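ホーム　旅の記録　道具と暮らし　プロフィール　お問い合わせ

最終更新：2018年12月30日

Zaltmontの一日ツアーに参加した話

5月に行ったZaltmontの日帰りツアーのことを、年が明ける前に書いておく。申し込んだのはPisteoという小さな会社の「湖と旧坑道めぐり」で、昼食込み、定員は9人。予約の確認メールはその日のうちに届いた。

集合場所は駅の裏側の駐車場だった。表の広場で待っていたら、案内人のHenrike Lammersさんが探しに来てくれた。メールには「北口」とあるが、駅の案内板に北口という表示はない。これから行く人は、自転車置き場のある側に出ればいい。

最初の行き先は湖で、車で30分かかる。湖畔の遊歩道は平らで歩きやすい。途中から展望台へ上がる階段があり、全部で458段だとHenrikeさんが教えてくれた。上がるのは希望者だけで、私は上がった。当日は曇っていて遠くの山は見えなかったが、湖の形はよくわかった。下で待っていた人たちは売店でコーヒーを飲んでいたそうだ。

昼食はMühlbauerという食堂で、スープと川魚の主菜の二皿。魚は小骨が多い。飲み物は別料金で、カードは使えなかった。相席になったSamer Karamさんはこのツアーが二度目で、前回は秋に来たと言っていた。秋のほうが空いているらしい。

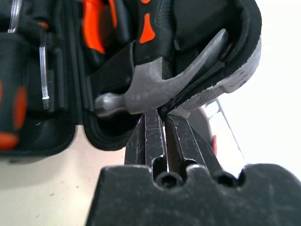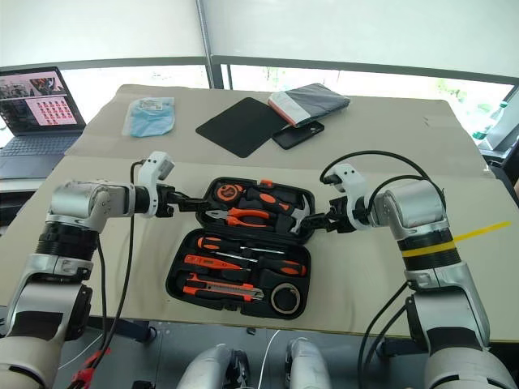
黒い工具ケースと金づち

午後は旧坑道に入った。中は上着がないと寒い。ヘルメットは入口で貸してくれるが、靴は貸してくれないので、底の滑らないものを履いていくこと。奥まで歩けるのは100メートルほどの区間だと思っていたら、もう少し長く、途中で二度曲がる。坑道の案内は地元のReinhold Kastenさんに交代した。話は長めで、鉱石を運び出した順路や換気の仕組みまで細かく説明してくれる。ドイツ語のあとに英語が入るが、英語のほうはかなり短い。質問すれば英語でも答えてくれた。

坑道を出たあと、予定表では土産物屋に寄ることになっていたが、この日は閉まっていた。代わりに村の教会の前で少し休憩した。私はベンチに座って、朝に買ったパンの残りを食べた。

帰りの車では寝てしまい、駅に着いたところで起こされた。予定より少し早い到着で、夕方の列車に間に合った。

全体としては、歩く距離のわりに移動の時間が長い。湖だけでよければ路線バスでも行ける。ただし坑道は個人では入れないので、両方見たいならツアーのほうが楽だと思う。次に行くなら展望台は省いて、湖畔でもう少し時間を取りたい。

お問い合わせ｜無断転載はご遠慮ください｜ページの先頭へ戻る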